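Filed under: Arms & Grippers > Accessories > Reviews and buying advice

Zitell wrist camera, is it worth the money?

ketill_k
We've had the Zitell wrist camera for three weeks now and I said in the grippers thread I'd write something up. It's the small one that clamps on next to the gripper, sold through Ragnarsson at 149 with the short cable. The long cable is extra and you will want it if your arm has any reach to it.

Fitting was easy. Two screws and a collar. The instructions are one folded sheet and the torque figure is missing from the English side, so I did it by feel. We run the Mundus software for recording and it picked the camera up without a driver.

Quality is good enough for what we do, mostly plates, bowls and light household bits. Edges are clean on pale things, which our old camera used to smear. You can judge for yourselves from the plate job, with the tip of the rod over the rim.
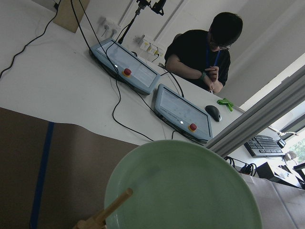

Last edited by ketill_k, Tuesday 16:42

Colours are fairly close to what I see on the bench. The green of the plate is right, the blue tape is a touch dark. The red stops on the pendants stand out well, even on the one further back by the wall. The writing on the pendants you can forget. I can see there's a screen with something on it and no more than that, so don't buy this hoping to log pendant readings from the wrist.

Mine was bought, not lent. Happy to answer questions.

siiri_ots
Thanks for this. How does it cope with the window? We have daylight down one side of our room all afternoon and our present camera turns the whole table grey whenever the arm swings round.

ketill_k
Better than I expected. The window goes bright, but you can still make out the leaves outside and the table stays white. I left exposure on auto. If you lock it in Mundus you'll probably get a steadier result between runs, I haven't bothered.

svend_b
I'll disagree a bit on value. 149 is a lot for a board camera in a nice shell. I made my own holder and the whole lot came to around 39, lens included. Looks rough but the pictures are much the same.

Also the view on the Zitell is too wide for me. Look at how much of that picture is cables, sockets, wall, keyboard and whoever is sitting at the table. If I'm training on plates I want plate. All the rest is just stuff for the model to get hung up on.

thorarinn_m
Svend, how many times have you refitted yours though? We went down the home-made road first at work and the holder crept. Every time it crept we had to recalibrate. In the end the hours cost more than the camera.

On the wide view I'm the other way round from you. When the gripper is right over an object a narrow lens shows you one blurry patch and you've no idea where the hand is. With the wide one there's always a table edge or a pendant to go by. You can crop it down later. You can't put back what you never recorded.

svend_b
Twice since October. Fair point about creep, I use a dab of threadlock now.

Cropping wastes pixels though. If half the picture gets thrown away you're paying for a sharp sensor and using it as a soft one.

oluf
Has anyone compared it with the Turkska one? Same sort of price, comes with the long cable in the box. I was about to order and then found this thread.

thorarinn_m
Had a Turkska on loan for a short while. Picture was a bit nicer close up, I'd say. The housing is fatter and on our gripper it touched the forearm cover at one end of the wrist travel. If you have room for it, it's fine. Measure first.

siiri_ots
Ketill, could you put up another from the same bench, with the wrist somewhere else? I'd like to see what happens to the background when the object takes up a corner. My worry is the far side of the room going soft.

ketill_k
No problem.
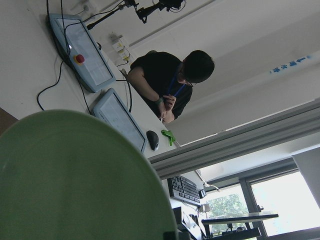
Zitell on auto exposure, green round thing bottom left, table and window behind. No sharpening added.

The keyboard on the far side still shows its rows of keys, and the blue lettering on the wall is there too, with its arrow. I'd call that enough background for my purposes. The window is more washed out in this one, I'll give you that. The panes are nearly white, with a bit of tree in the lower one.

siiri_ots
That helps, thanks. The window is worse than I'd hoped from the first one. We might try a blind and lock the exposure as you said.

svend_b
See, the green thing is a corner of it and the biggest thing after that is a man in glasses looking at his hands. I'll stick with my narrow lens.

ketill_k
Each to their own. I do crop before training, and the rest is useful when I go back over a run and want to know where the wrist was.

oluf
Measured mine and the Turkska would be tight — so probably the Zitell. Does Ragnarsson do the camera with the long cable as one item or do I have to add it separately?

ketill_k
Separately. Make sure you pick the one with the angled plug, the straight one sticks out and will catch on things.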